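News > International Education > Interviews

Fliltonmont College looks beyond rent to keep its overseas students

Sarahí Becerra has run the international office at Fliltonmont College for two years, and she says housing now takes up more of her day than visas.

"We had 931 international students in November and we have 916 now," she said. "Most of the ones who left told us it was the rent."

The college has signed a lease with Enache, a local landlord, for rooms near the main campus. Becerra said first-year students would get priority.

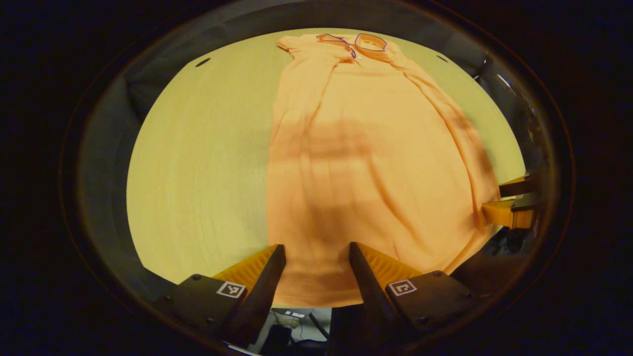 Work placements

Marius Avram, who coordinates placements, said employers still misunderstand the work rules for student permits.

"I get the same phone call every week," he said. "They think the paperwork is theirs to do. Mostly it's ours."

He wants 900 placement spots confirmed before the fall intake. Hesesier, an engineering firm, has agreed to take students from the diploma program.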